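Labeling both ends of every cable run (and keeping it up)

I've been looking after the network at a small parts warehouse in Pliltbridge for a few years now, and the thing I get asked most by friends who inherit a wiring closet is how on earth to work out what goes where. So I finally wrote down how I do it. You don't need a fancy certifier, just a basic tone generator and probe, a label printer, a notebook and a free morning.

Start at the patch panel. Before you touch anything, write down which ports have a patch cord in them and which switch port each one goes to. Do this on paper, in pencil. I use a page per panel with the port numbers already down the left side, and I leave a wide column for notes like "loose clip" or "goes up through ceiling, no idea".

Next, pick a naming scheme and stick to it. Mine is closet letter, panel number, port number, so A-2-18 is closet A, second panel, port 18. I used to put room names in there too (FRONT OFFICE 3, that sort of thing) and then the front office moved upstairs and I had a whole panel of lies. Rooms go in the spreadsheet, where they're easy to change. The label only says where the cable lands.

Now the tracing. Clip the toner to a wall jack, walk back to the closet and run the probe along the panel until you hear it loudest. It'll bleed into the neighbors a bit, especially on older bundles, so turn the sensitivity down once you're close and check the ports on either side. Don't tone a jack that's plugged into a live switch unless your toner says it can handle that! Mine can't, and I wasted an hour finding that out.

If you've got a helper, it goes about twice as fast. Adom Ackah stood at the jacks for me while I stayed in the closet with the phone on speaker, and we got through 26 drops before lunch.

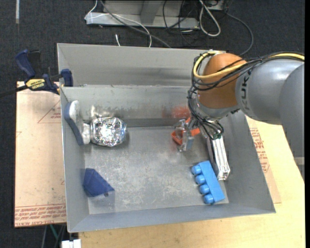 The KUKA arm reaching into the metal bin.

Print your labels as you go, two for each end. I put one on the cable itself, an inch or two behind the connector, and one on the faceplate or panel. The wraparound kind with a clear tail is worth the extra money because the tail covers the print and it doesn't rub off. I've been using Gastent ones lately and they stay put even where it gets warm. Flag labels look great on day one but they snag on everything in a tight rack, so I only use those on power cords.

For the spreadsheet I keep it boring: label, room, wall position, switch port, VLAN, date tested, notes. Gleice Bezerra, who had this job before me, had a really lovely diagram with colors and icons, and I couldn't update it without the program she drew it in. A plain sheet opens anywhere. I do print a copy and tape it inside the closet door, with the month written at the top (mine says March right now).

Then test. Plug a cheap wiremap tester into each run and make sure all eight wires come up in order. On my last go-around I found 13 runs with a problem, mostly split pairs and one crossed pair that had somehow been limping along at 100 megabits. Re-terminate the jack end first, it's usually the one that got yanked by a chair or a cart.

A couple of odds and ends. Cables that go nowhere still get a label, I use the word DEAD and the closet letter. Use hook-and-loop ties instead of zip ties, since you'll be back in there sooner than you think. And if you swap a patch cord, fix the spreadsheet before you close the door, even if somebody's waiting on you.

Next page: picking patch cord lengths so the rack doesn't turn into spaghetti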